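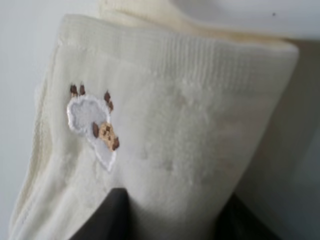

Hunt: a towel folding notebook and towel list

README, version 3
Last updated July 5, 2021
Maintained by Benvinda Bastos and Rui Loureiro

Hunt is a small, growing collection of notes on household towels: what they're made like, how they fold, how tall a stack they make, and which way up they look best on a shelf. It started as a page of scribbles about getting bath towels to fit a shallow closet, and then other people began sending in their own folds (please keep doing that!) and the scribbles needed a home. The name comes from what we were all doing every time we wanted a hand towel.

If you like terry cloth even a little, I think you'll enjoy poking through this.

What's inside

towels.csv
The main list. One row per towel, 37 rows at the moment. Every towel was handled, folded and measured before it went in. Nothing is copied from a shop label.

folds.txt
Written steps for each fold, in plain words, starting from a towel laid flat with the long side toward you. The names are ours, so "letter fold" here may be somebody else's "thirds."

stacks.csv
Stack heights, measured at the fold side and again at the open side. These differ more than you'd expect, especially with thick pile.

notes/
Loose notes by contributor. Uneven, opinionated, often the best part. Elīna Jõgi's page on face cloths is wonderful.

Columns in towels.csv

id: a short code, never reused
kind: bath, hand, face, kitchen, or other
color: the plain everyday word, so "cream" and not "oatmeal" or "ecru"
pile: looped, cut, flat, or waffle
band: yes or no, for a flat woven border strip near the short end
band_texture: ribbed, smooth, patterned, or blank
hem: narrow or wide
motif: embroidery, appliqué, print, or none
motif_note: free text
length_cm and width_cm: measured flat, smoothed once by hand, not pulled
best_fold: the name used in folds.txt
remarks: anything else

That makes 13 columns, and we'd like to keep it there. If you have a great idea for another one, try it out in remarks first.

Towels with a picture on them

My favorite corner of the list! A plain towel can be folded any way you please, but once there's a motif stitched on, the fold has to be planned backward from it. Decide which part should show, then work out where the creases go.

The cream one with the sheep is a good teacher. Looped pile, ribbed band across the end, and a fluffy white sheep with brown legs stitched onto the pile. Fold it in thirds the obvious way and you may find the sheep tucked inside, or facing out but with its feet in the air. Both are fine for the closet. For a guest's bed, give the towel a half turn before the last fold and check again.

A few things we've learned about motifs:

Raised stitching makes a bump, and the bump grows with every layer on top of it. Put these towels at the top of the stack.

Keep creases off the satin-stitch edges if you can. Move the fold a couple of fingers to one side and let the back be a little uneven.

If the motif and the band end up on the same face, line up the band first and let the motif fall where it falls. A crooked band is what the eye catches from across the room.

The order we fold in

Laimutė Urbonaitė wrote the first version of this and it has barely changed since.

1. Lay the towel flat and shake out any corner that has rolled under.
2. Smooth from the middle outward with the flat of the hand.
3. Bring the long sides together, hem to hem.
4. Smooth again, gently. Thick pile wants to spring up along the crease.
5. Fold the short way, in halves or thirds, depending on the shelf.
6. Turn the stack so the folded edge faces you.

Step 3 is where most of the trouble lives. With two layers of terry it's easy to catch only the top one, and then the bottom layer stays behind and you get a soft ridge through the middle. Pinch near the hem, feel for both layers, then lift.
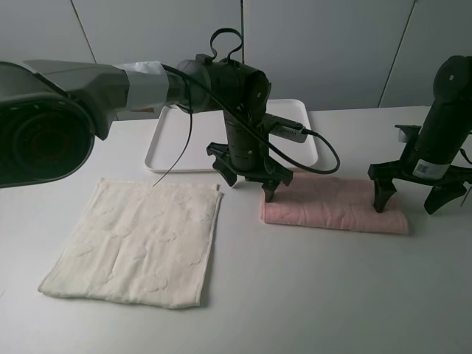 Mixed colors deserve a word too. White next to pink is lovely on a shelf, and we keep getting asked whether to sort by color or by size. Size first, always, then color within the size. A small pink towel under a large white one disappears completely, and you'll be lifting the whole pile to get at it.

Gion Sutter disagrees and sorts by color only. His page in notes/ makes a strong case and comes with 22 shelf arrangements to try, so do read it before you take my word for anything.

Known gaps

Kitchen towels are badly underrepresented. We have linen ones promised but not measured.

Pile depth isn't recorded. We tried a ruler, then a toothpick with marks on it, and got a different answer each time. Ideas very welcome.

Color words are one person's judgment by window light. A warm off-white went down as "cream" and someone else might call it plain white or pale yellow.

Wash history is missing for nearly everything. Please don't use the list to draw conclusions about shrinkage.

The "other" kind is a bit of a junk drawer.

Adding your own towel

Send one row in the same column order, plus a sentence or two for remarks. Measure twice. If the towel has a motif, say where it sits when the towel is laid flat (which corner, how far from the band, which way up) so that anyone can plan a fold from your note alone. New folds are even more welcome than new towels, and it's fine if yours has a silly name. "The burrito" is already taken.

Sharing

Use any of it, change it, print it and tape it inside the closet door. A mention of Hunt is appreciated. If you fix a mistake in your copy, please send the fix back to Rui, who merges changes in batches and will write to you if a measurement looks odd.

Next up: bath mats, which do not fold so much as bend.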